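Gareck bread club is moving, and you've got until October to get your orders in

Right, big news from our end of Gareck, if you like bread (and if you don't, I'm not sure what you're doing reading my column). The Saturday-style loaf collection that used to happen in the back of the old chapel is packing up and going round the corner to the Kostari café, and I went down first thing to find out what's happening and, fine, to eat some of it.

For anyone new to the village, the bread club has been running out of the chapel for 15 years. You sign up, you pay for the month, and your loaf is waiting on the trestle with your name on a bit of masking tape. I joined the winter we moved here, mainly to meet people, and I've had a standing order for the seeded one ever since. There are 194 households on the list now, and if you've ever tried to squeeze past a pushchair in that corridor at half past eight you'll know why a move has been talked about for ages!

The chapel roof is what finally settled it. Work starts there in the autumn and the back rooms will be shut for the whole winter, possibly longer if the timbers are as bad as they look from the gallery. The Kostari offered its side room, which has its own door on to Furkavier Lane, so you won't have to queue with the coffee crowd. It's a decent size, it's warm, and there's a step-free way in, which the chapel never managed.

So what changes for you? Not a lot, as far as I can tell. Loaves still come over from the Rai bakery up the valley, same four kinds, same paper bags. Collection will be from eight until eleven instead of finishing at ten, and I'm very pleased about that, being the person who has turned up at five past more than once with wet hair and a sorry face. Prices go up by 30p a loaf. There was a bit of muttering about that when I was in, but flour's gone up and so has diesel, and it's still cheaper than driving to the big supermarket for something that tastes of cushions.

The one thing you do need to do is sign up again. The old paper list is being dropped and everybody has to fill in a new form, even if you've been on it since the beginning. Forms are on the counter at the Kostari and in the porch of the chapel until the doors close. Get yours back before the start of October or your order lapses, and there's a waiting list, so please don't leave it. I've done mine already, which my family will tell you is not like me at all.

Now for the bit I'm really looking forward to. Because there's proper space and plug sockets, they're going to do a toast morning once a month. You bring your loaf straight through, cut what you fancy and toast it there, with butter and jam laid on for 50p a go. The jam will be whatever people have got in their cupboards, so I'm expecting a lot of damson. I've got three jars of marrow and ginger left from last year that I'd be delighted to hand over, and I can't promise that anybody else will be delighted to receive them.

They're after toasters too. If you've one sitting in a cupboard, drop it off at the café any afternoon and it'll be safety tested before it goes anywhere near a crumpet. Bread knives and boards are also wanted, and so are butter dishes with lids (the café cat is a known offender).

I did ask about the rye, as several of you have been on at me about it. It's staying, but only every other week, and you'll need to tick the box for it on the form. The spelt has gone for good, I'm afraid. Not enough takers, and I say that as somebody who only ever bought it once.

The last collection at the chapel will be at the end of September, with tea and a slice of something, and the first at the Kostari follows the week after. Bring a bag, bring the kids, and use the Furkavier Lane door. The front one sticks.

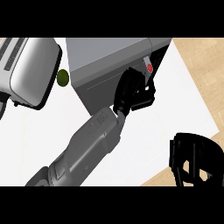
Toast mornings will be held once a month in the side room at the Kostari.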